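Housekeeping & Laundry > Cloths, Rags, Towels
Gray cloths with the pale lines: fold, roll, or heap?

mildewpatrol
Posts: 700
I have reached the age where I have opinions about cleaning cloths, and I'd like some of them confirmed. I bought a 12-pack of the gray ones from the Fidska place in Harkport and gave them their own drawer, which went well until I had to decide what shape they should be in when they go into it.

Gray, pale lines running across:

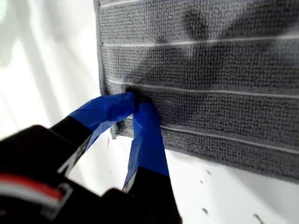
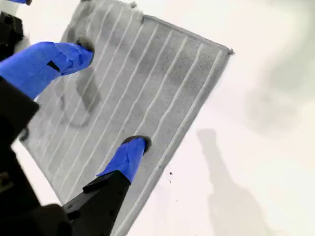
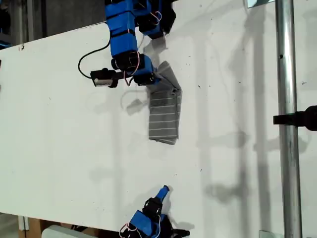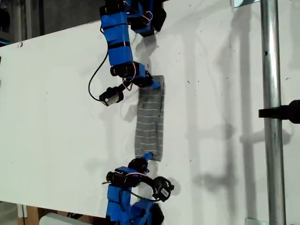 My plan was to fold in thirds using the lines as a guide. This works if you start square. If you start even slightly off, the lines tell on you forever, and you end up with a stack that looks like it was folded on a boat. My other half's plan is to open the drawer, throw, and close the drawer. We have both been doing our own plan in the same drawer since January.

So: fold, roll, or heap? And does washing them with the bath towels do what people say it does?

gritty_grout
Heap. They're rags. You wipe a stove with them.

mildewpatrol
They are cloths. They become rags later, after a period of service.

lintwitch
Don't wash them with the bath towels. Microfiber grabs whatever the cotton lets go of, and then you clean a mirror and the mirror has a beard. I do mine separately with half the usual detergent, no softener, low dryer. If yours have already been in with the towels, run them again alone and then go over the worst ones with a piece of tape. Tedious, but there's always something on the radio.

Folding: halves, then halves again, stood on edge in the drawer like files. Thirds is for people with wider drawers than mine.

saucepan_diplomat
Rolling, and I'll hear no more about it. You can see every one of them, and you can take one out without the rest falling over. I keep 28 of them in a drawer that used to hold exactly nine plus a potato masher.

lintwitch
Rolled cloths come unrolled. I tried it for a month. Every morning the drawer looked like a bakery that had given up.

saucepan_diplomat
Then you're rolling from the wrong end. Start at the hem. The thick edge goes in the middle, the soft edge ends up on the outside, and it sticks to itself.

lintwitch
I started at the hem.

saucepan_diplomat
Roll tighter.

gritty_grout
I have been heaping for my entire adult life and have never once posted twice about it in the same evening. Just putting that out there.

burnt_kettle
Asking as someone who has never owned a matching set of anything: do the lines do something? I'd assumed scrubbing, but then I bought the Burkenano ones, which are the same gray and have no lines at all, and they clean the counter exactly as well. Which is to say okay, if you push.

mildewpatrol
I've asked myself the same thing. My working theory is that they're there to make folding look easy in the store.

tumble_low
Couple of things from someone who used to do laundry for a small hotel on Carnegie:

Stripes that run side to side are useful for folding if you fold ACROSS them, so stripe lands on stripe. If you fold along them you get no help at all and it will drift. First fold: bring the bottom edge up and put the last line on top of the first one. Flatten from the middle outward with your palm. Don't tug the corners. Pulling on a corner just moves the wrinkle to a place where you'll find it on the next fold.

Thin ones, the 300 gsm kind, should get one more fold than the thick ones or they slump. Thick ones hate a third fold and will open up like a clam.

We never rolled. Takes longer, and you can't stack a roll on a cart.

saucepan_diplomat
Most of us do not have a cart.

tumble_low
Your loss.

burnt_kettle
Tried the line-on-line thing on an old bath mat with stripes, for science. It folded beautifully. It is now a very neat bath mat, far too thick for any drawer in the apartment. It's living on the dryer.

gritty_grout
So, a heap of one.

mildewpatrol
Update for anyone still reading. Washed the lot on their own with half the soap, as lintwitch said. Took around forty minutes, most of which I spent looking for the last one, which was inside a pillowcase. Far less fuzz.

Then did tumble_low's fold. I put my thumb on the first line, brought the last line up to it, pressed from the middle. Good. Second fold, also good. Stood them on edge as per lintwitch, and they stayed up, but only once I'd wedged a box of sandwich bags behind them.

I rolled two at the end out of fairness. One held. The other was flat by dinner — I'm not accusing anyone.

saucepan_diplomat
Which end did you start from

mildewpatrol
The hem.

saucepan_diplomat
Both hems look like hems on those. There's a right one.

lintwitch
Oh, here we go.

tumble_low
If you want the drawer to stay that way, put the clean ones in at the back and take from the front. Otherwise you wear out the same three and the others stay new until you move house.

mildewpatrol
Will do. My other half has been shown the system and called it "very nice," then threw a dish towel on top of it. I've cleared the left side of the drawer for throwing.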